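Lackierte Massivholzplatte als Arbeitsfläche, Teil 2: Glanz, Risse, Becher

Im Februar hatte ich beschrieben, wie die alte Platte auf den Nutentisch gekommen ist. Seitdem sind mehrere Fragen aufgelaufen, die meisten zur Oberfläche, zwei zu den Stapelbechern. Ich gehe sie der Reihe nach durch.

Zur Platte selbst: Massivholz, rötlich-orange lackiert, hochglänzend. Der Lack war beim Kauf schon drauf, ich habe nichts abgeschliffen. Hersteller unbekannt, auf der Unterseite klebte nur noch der Rest eines Etiketts von Storance. Die Länge beträgt 85 cm, die Kanten sind leicht gebrochen. Sie liegt plan auf den Aluminiumprofilen auf und ist von unten mit 4 Nutensteinen gesichert. Verschieben lässt sie sich damit von Hand nicht mehr.

Der Glanz ist der größte Nachteil. Unter Deckenlicht entstehen helle Reflexe, die je nach Blickwinkel die Maserung vollständig überdecken. Becher in kräftigen Farben bleiben trotzdem gut erkennbar, kleine Teile in Holzfarbe gehen unter. Wer neu kauft, sollte seidenmatt nehmen.
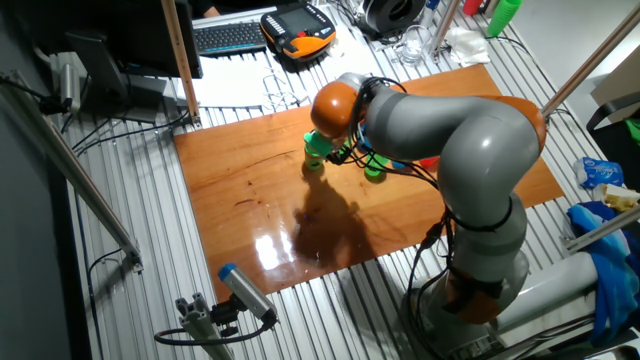
Morag Kinnear schrieb dazu, sie würde den Hochglanz gerade nicht hergeben: Auf ihrer matten Platte blieben die Becher beim Absetzen gern hängen und kippten, auf glattem Lack rutschten sie die letzten Millimeter von selbst in die Senkrechte. Außerdem lasse sich Hochglanz mit einem feuchten Tuch reinigen, bei Matt sehe man danach jede Wischspur. Den Punkt mit dem Rutschen kann ich nachvollziehen, habe ihn aber nicht gemessen. Die Wischspuren kenne ich auch.

Zu den Bechern. Ich verwende einfache Kunststoffbecher, stapelbar, in Grün, Rot, Orange und Blau. Die ersten stammen aus einem Satz von Okby, später kamen welche von Dratik dazu. Beide Sätze haben nominell denselben Durchmesser, stapeln aber unterschiedlich. Entscheidend ist der Konuswinkel: Ist die Wand zu steil, klemmen die Becher ineinander, und beim Abheben kommt der untere mit. Ist sie zu flach, wackelt der Stapel. Bei gemischten Sätzen steht der Rand des inneren Bechers je nach Reihenfolge mal mehr, mal weniger weit über. Das stört beim Greifen, weil die Griffhöhe dann nicht konstant ist.

Rocío Echeverría hatte vorgeschlagen, die Becherränder innen leicht mit Talkum zu behandeln. Das löst das Klemmen tatsächlich, hinterlässt auf dem Lack aber einen Schleier. Ich bin nach zwei Versuchen davon abgekommen und sortiere klemmende Paare jetzt aus.

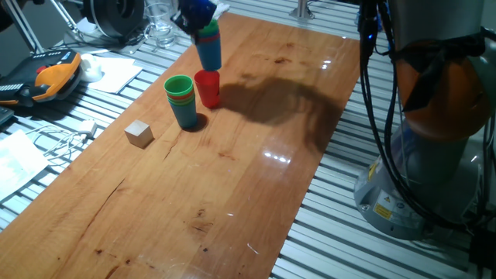
Bleibt das Thema Risse und Flecken. Die Äste und dunklen Stellen in der Maserung sind unkritisch, dort ist der Lack geschlossen. Der feine Riss ist etwas anderes. Er verläuft im Holz, und ich kann mit dem Fingernagel noch keine Kante spüren — solange das so bleibt, lasse ich ihn in Ruhe. Sollte er sich öffnen, kommt dünnflüssiger Sekundenkleber hinein, danach Klarlack in zwei Schichten mit Zwischenschliff. Hartwachs habe ich an einem Reststück probiert. Es hält, bleibt aber sichtbar matter als die Umgebung.

Reinigung: lauwarmes Wasser, ein Tropfen Spülmittel, gut ausgewrungenes Baumwolltuch, sofort trockenreiben. Kein Glasreiniger, kein Alkohol. Die Möbelpolitur von Sqalli habe ich einmal verwendet und wieder heruntergewaschen, die Fläche wurde damit so glatt, dass die Becher schon bei leichtem Anstoßen wanderten.

Noch ein Nachtrag zum Nutentisch, weil danach gefragt wurde: In den Rillen sammelt sich Staub, den man mit dem Tuch nur verteilt. Ich nehme einen schmalen Flachpinsel und sauge gleichzeitig ab. Kleinteile, die in die Nuten rollen, holt man am besten mit einer gebogenen Pinzette heraus. Die Maße der Nutensteine stehen im ersten Teil.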